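# The Long Patience of Salt Butter

What a small valley town taught me about waiting

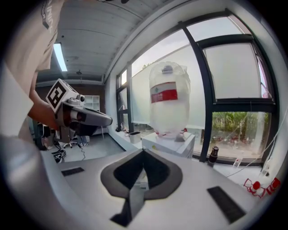 Last updated: April 25, 2019

I came to Stulludlow in January to write about cheese, and I wrote about butter. The cheese maker had closed for the winter and the bus back was only in the evening, so I walked up the main street with my bag and looked for a warm place. The second door that was open belonged to the dairy shop. They gave me tea and a slice of brown bread with butter on it, cut thick, the way one cuts cheese.

I must explain that I did not grow up with butter. In my family we cooked with oil, and butter was a thing in small gold paper that came with hotel breakfasts. When I moved to this country I bought the cheapest block in the supermarket and I thought it was fine. It was yellow, it melted, it made the toast soft. I had no opinion on it. Then I ate this slice in Stulludlow and for a moment I stopped being polite and simply ate.

It was sour. Not in a bad way, more like yoghurt when it is very fresh, and behind the sourness was salt in little grains that broke between the teeth. I asked what they had put inside. The woman at the counter said: cream, salt, and four days.

**What happens in four days**

Most butter that we buy is sweet cream butter. The cream is separated, heated to make it safe, cooled, and churned soon afterwards. The work is quick and the taste is mild and always the same. This is useful if you want to sell the same block in every town.

The older way comes from small farms, where one milking did not give enough cream to fill a churn. The farmer's wife (it was nearly always the wife) kept the cream from each milking in a crock in a cool room and added to it until there was enough. During this time the bacteria in the cream did their work. They ate the milk sugar and made acid, and also a compound called diacetyl, which gives the smell that we think of as butter when we think of it strongly. So the taste that restaurants now pay for was once a result of having only a few cows.

In Stulludlow they still wait, but they do not leave it to luck. The cream is pasteurised and then a culture is put back in. It stands warm for one night and then cold for three more. The cold part I did not understand at first. The sourness is mostly made in the first night, so why not churn in the morning? The answer has to do with the fat. When cream is kept cold for a long time, more of the fat becomes solid, in small crystals, and the butter comes out firmer and with a better texture. If one hurries, it is greasy, and a lot of fat is lost in the buttermilk.

**The churn**

The churn is a barrel which turns end over end. It holds enough for 400 blocks, and it was bought second-hand from a creamery in Garneda when that place closed. Garneda was once the big name in this part of the country. Older people still say "Garneda" when they mean any butter in a shop, as one says the name of a famous brand for any vacuum cleaner.

I was permitted to stand beside the churn if I covered my hair and my shoes. For a long time there is only a sloshing noise. Then it becomes heavy and dull, because the cream has whipped and sticks to the walls, and one could believe that the machine has stopped working properly. After that there is a slap. Everybody in the room hears it, even in the middle of a conversation, and somebody goes to look through the little glass. The fat has come together in grains like cooked rice, and the buttermilk runs thin between them.

The buttermilk is drained and the grains are washed with very cold water. I asked if the washing takes away taste. It does, a little. But the milk that stays inside is what turns first, so a butter which is not washed must be eaten in the same week. On the farms they washed until the water was clear, and my hosts do it twice and then stop. They said that the third time is for people who are afraid.

Then salt, and then the working, which is a kneading that presses out the last drops and spreads the salt evenly. Too little working and the butter weeps when you cut it. Too much and it becomes sticky, like something from a tube. There is no clock for this stage. They press it with the back of a wooden paddle and look at the mark.

**A short argument about salt**

I had believed that salt in butter was a matter of taste only, and that the cook's rule (unsalted for cakes, salted for bread) was all I needed. In the valley it is a bigger question. Salt was first of all a means to keep the butter through the winter, and the quantities in the old household books are frightening. It was packed into barrels and had to be washed again before the table, otherwise it was not possible to eat.

The town sits at 633 feet, and the road over the hill was closed by snow for part of most winters until it was widened. So people salted heavily in the autumn, when the last good grass was finished, and they ate this butter until spring. A taste for strong salt remained when the need had gone. Visitors from the coast find the butter of Stulludlow too salty. People from Stulludlow find all other butter to be, as one man told me in the bus queue, "like licking a candle".

Between the two there is a mixed style, in which half of the salt is fine and is worked into the butter, and half is coarse and goes in at the last moment. These are the grains that I had felt. They do not dissolve because there is hardly any water left to dissolve them. After some weeks they do disappear, and then the same block tastes different. I have kept one in my fridge to check this and it is true, but I finished it before I could take proper notes.

**Winter yellow, summer yellow**

A block in January is pale, nearly the colour of candle wax, and a block in June is as yellow as an egg yolk. The colour comes from carotene in fresh grass. In winter the cows eat hay and silage, which have less of it. Large dairies mix milk from many places to keep the shade even, and in the past many makers added carrot juice or marigold petals, or a seed dye called annatto, because customers did not trust white butter in winter.

The shop in Stulludlow adds nothing, and there is a card on the counter to explain it. Some customers still send the pale blocks back. I find this a little sad but I understand it, for I would have done the same.

Summer butter is also softer, from the grass again, and it spreads straight from the fridge. For pastry the bakers prefer the winter one. The Kahsay bakery, at the lower end of the street, buys winter blocks while it can and freezes them for the whole year. Their folded rolls have 29 layers, it says so on the window, and I have no reason to doubt it. I ate two in the bus.

**To do it at home**

It is easier than I expected. You need good double cream and a spoon of live yoghurt or cultured buttermilk. Stir the one into the other, cover the bowl with a cloth and leave it in the kitchen overnight. In the morning it should be thick and smell pleasantly sour. If it smells of anything else, throw it away and begin again.

Put it in the fridge for at least one day. Take it out a short time before you churn, as cream that is too cold will go round and round without any result, and cream that is too warm gives a kind of paste. A hand mixer does the work. Cover the bowl with a towel, for when the butter comes it splashes over the whole kitchen, and you will find it on the tiles a week later.

Drain the liquid and keep it for pancakes. Rinse the butter in ice water, press it with two wooden spoons, rinse once more, press again. Salt at the end. The first time I used table salt and regretted it; flakes are better, crushed a little in the fingers.

My own butter is not as good as theirs. It is a bit soft and I never press out enough water, so it weeps on the plate. I make it anyway, every second week, and I have learned to plan for it. The cream must be bought when I do not yet want butter. For a person of my temper this is the hard part.

**If you go**

The dairy shop is open in the mornings all year and sells until the blocks are gone, which in summer can be early. Churning is on no fixed timetable, so it is better to telephone before. The cheese maker, Brirkex, opens again in spring, and I am told the blue one is very good. The evening bus leaves from the lower end of the street, opposite the bakery, and the driver does not mind if you eat.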